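Speaker notes - keeping a weekly blog going
Fiifi Asamoah, January 24, 2023

Slide 1. Say hello, say who I am. I've run a weekly catch-up post for 178 weeks. It covers what I read, what I cooked, what I watched and whatever else turned up. I missed 4 of those weeks, all of them in August when we moved house.

Slide 2. Why weekly. Daily was too much and monthly meant I forgot everything. Mention the old Llanos blog and how it stopped after one summer. Don't spend long on this.

Slide 3. Where the material comes from. I keep a note on my phone called Trulska (name of a street I used to live on, skip the story unless asked). Anything goes in: a library hold arriving, a new bakery, a colour of paint we didn't buy. By the end of the week there's usually enough to write from.
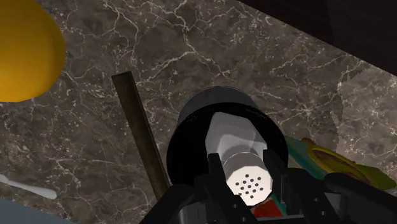
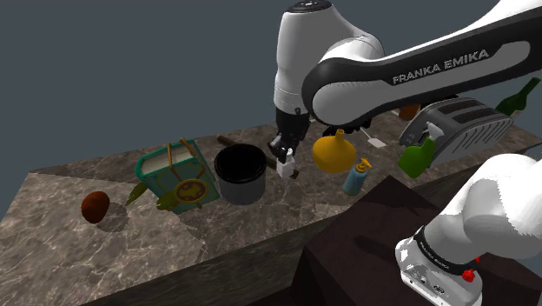 Slide 4. Length. My average post is 739 words and the longest was 1534, which got the fewest comments of that year. People read these on their phones while the kettle boils. I now give each heading one paragraph and stop. If a heading has nothing under it, I drop it for the week. Small subjects are fine - a cooking pot on a marble counter is enough for the kitchen section if you say what you made and whether you'd make it again. Read out the lentil soup paragraph as a sample.

Slide 5. Headings. Read, Watched, Ate, Made, Heard. I tried adding Bought and it started to look like advertising. Ask the room who uses fixed headings and who doesn't. Wait for hands.

Slide 6. Tools. I draft in Wendix and paste it across. Grusport for scheduling. Neither is paying me. Check the preview before it goes out, as the line spacing sometimes changes when you paste.

Slide 7. Link-ups and comments. I reply to every comment within two days and visit the blog of anyone new. Most of my regular readers came from doing that. Search engines sent hardly any.

Slide 8. Missing a week. Don't write a long apology. Pick up at the current week and mention one or two things from the gap.

Questions. If it's quiet, ask what people put in their first paragraph. Handout is on the table by the door.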